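Plenden Guest House
Restroom safety and cleanliness walk-through, July
Ground floor restroom, next to the breakfast room

A few words before the list. I like to do this walk in the morning, once the breakfast crowd has thinned out and the room has had a little use, and I take my time over it. Please read the comments as well as the marks, because a plain "OK" can hide a fair amount of fiddling.

1. Floor and entrance

Floor tiles free of cracks and lifted edges: OK
Grout clean: FAIR
Comment: Much better than in spring, I'm happy to say, though the line along the back wall still comes up gray however hard it gets scrubbed. I'd like to try the Stelluvach grout paste we used upstairs before we talk about regrouting.

Door closes and latches by itself: NO
Comment: It stops a hand's width short and you have to give it a push. The closer needs adjusting, and while the toolbox is out, the squeaky lower hinge would love a drop of oil.

Wet floor sign on its hook: OK

2. Water and fixtures

Hot water at the tap, not scalding: OK
Tap and supply line free of drips: OK
Comment: The new Stüber tap is a pleasure to use, and so much easier for guests with stiff fingers.

Grab bar tight to the wall: OK
Comment: I leaned my full weight on it from both sides and it didn't budge.

Flush runs and shuts off fully: OK
Comment: I flushed 3 times to be sure, with a good long wait after each one.

3. Supplies and storage

Cleaning products labeled and kept in the locked cabinet: OK
Comment: Cabinet key is number 456, on the board in the office. Please, please put it back on its own hook and not on the nearest free one!

Gloves in two sizes: NO
Comment: Plenty of large, no small. I've added a box to the Skirkness order.

Spare paper, at least one full pack: OK

4. Toilet and brush

Bowl clean at and below the water line: OK
Seat hinges firm, no wobble: OK
Brush bristles in usable shape: OK
Spray bottle carries its label: OK

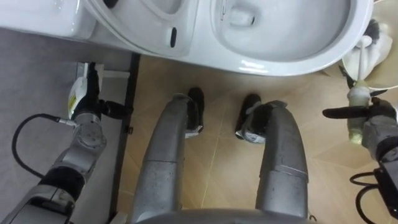
Item 4, toilet bowl, with spray bottle and brush.

Comment: Spray under the rim first, then go and wipe the mirror or empty the bin while it sits. Let the brush drip over the bowl before it goes back in its holder, and rinse the holder too, which is the step most of us forget (me included). The outside of the bowl and the floor by its base get their own cloth.

5. To do before the next walk

Adjust door closer and oil hinge: open
Try grout paste on back wall: open
Small gloves: ordered

Thank you to everyone who keeps this room so pleasant. Put the signed sheet in the green folder, please.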